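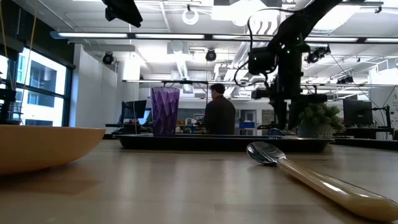 ## Which hand is best for a robot?

Quick quiz for your own hand. Pick up a spoon. Now a cup. Now a plant in a pot. Easy, right? You did not even think about it.

A robot arm has to be told everything. So at the Sandudel workshop in Grurulville we try out different hands — the real word is **grippers** — and see which one drops the least stuff.

### The grippers

- **Two fingers.** Like a clothespin. Good on thin things.
- **Suction cup.** Sticks to flat, smooth things. A cup with a bumpy diamond pattern, like the purple one on the black tray? Much harder. Air leaks in.
- **Soft fingers.** Squishy. Nice for plants, but slow.

### How we test

Same table, same things, every time. Thats what makes it fair. Each gripper gets 15 tries per object, and there are 6 objects. Then swap grippers and start over. Yes, it takes all of Wednesday.

Spoons are the worst!! Flat on the table, nothing to grab. And shiny metal reflects the lights, wich can fool a camera — it sees a bright spot and not a spoon.

### Try it at home

Put on thick oven mitts. Pick up a spoon. Then a plastic cup. Write down your drops. Now use just two fingers, no mitts. Which was better? Was it better for *both*?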